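Print this entry | E-mail this entry

February, late, after 11 pm

Quick one before I fall asleep on the keyboard. Laundry again. Folding, to be exact, by remote control, all day, hands on the leader arms and the follower arms doing what I do half a beat later. Shoulders gone. Coffee gone too.

Target for the Haverford set is 2000 demos. We are nowhere near. Did not look at the counter before I left, on purpose.

Dark cloth on the white table for most of it, plus the green denim, which I hate.
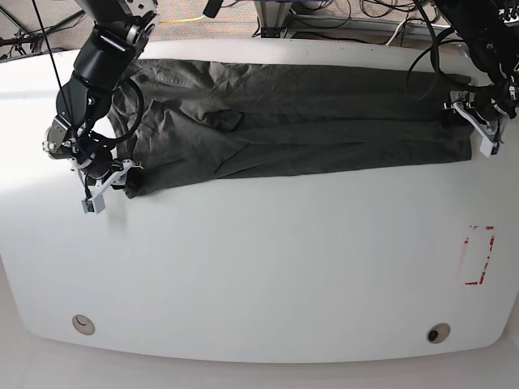
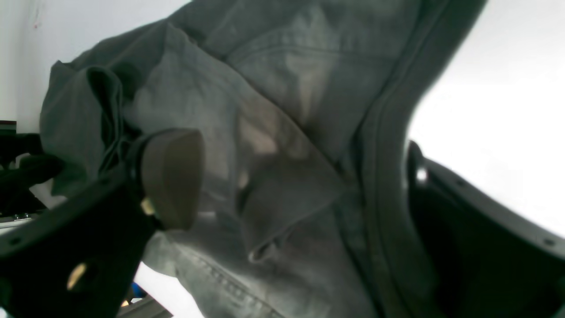

Cloth and more cloth.
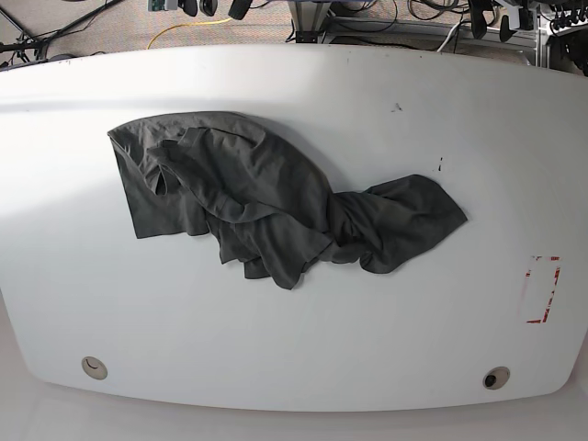

Petronella Potgieter rang at lunch and said I was being too neat. The policy will only ever see what you show it, she said, so if you never fumble a corner it will never learn to go back for one. Make a mess, let go, go find it again. And slow down at the grasp, she said, you teleop like you've a train to catch.

Which I did have, but fine.

She's right about the fumbles. I had been deleting them. Every time I lost an edge I'd hit discard and start over, because the clean ones look so nice on playback. So I stopped discarding. Asked her whether a bad grab and then a good grab counts as one demo or two and she said one, as long as the hand doesn't wander off in between looking for inspiration. Kept those from then on. They feel awful to record. You sit there pinching at nothing and a little voice says redo, redo.

Denim is the worst for it. Thick seams, and the thing springs back on you when you think you have it. No feeling in the handles at all, so I'm going by eye, wrist view on one side and overhead on the other, and my eyes are always on the wrong one. With thin cloth you can get away with it. Denim you can't.

Things to remember for tomorow:

— start the pull with both hands closed. I keep moving the left before the right has shut.
— don't flatten with the side of the fingers, drag from the corner instead. Flattening looks ok in the overhead and does nothing.
— vary the crumple!! I drop everything the same way, left side, same height. Must throw it properly.
— gap between episodes. Wait for the tone. Lost 6 good ones to starting early, very cross.
— raise the stool.

Tried the other way too, for half an hour before tea — grab the arms, walk them through by hand with the motors slack. The Derkberg people swear by it. Lovely for something stiff, a box lid or a drawer. For cloth I can't see how, you need both your own hands to steer and your head is in the overhead view the whole time. And my sleeve is in it. 14 recordings, all useless. Wrote it up in the lab log anyway so we don't have the same conversation again in March.

Longest clean stretch was five in a row with the trousers, lengthwise then over, lengthwise then over. Got into a rhythm. Stopped thinking about the handles, which I think is when it's good? Then the session clock ran out and I came back from break all thumbs again. Same handles, same stool.

Also need to sort out the labels. I've been typing "fold shirt" for everything including the things that aren't shirts. Will have to go back through the morning's files and fix by hand. An hour gone, probably more. Could do it on the train if the laptop holds.

Training run starts when the Stevalbridge machine is free, maybe the end of the week, maybe not. Would love to see it try the denim by itself. Would settle for it finding a corner.

Dreamt last night I was folding a tablecloth and couldn't let go because the trigger was stuck. Woke up with my hand clenched. Mentioned it to nobdoy.

Must buy wrist tape. Must ring Mum. Alarm at 6 — bed.

Back to top

All entries copyright the author. Contact: use the form on the front page.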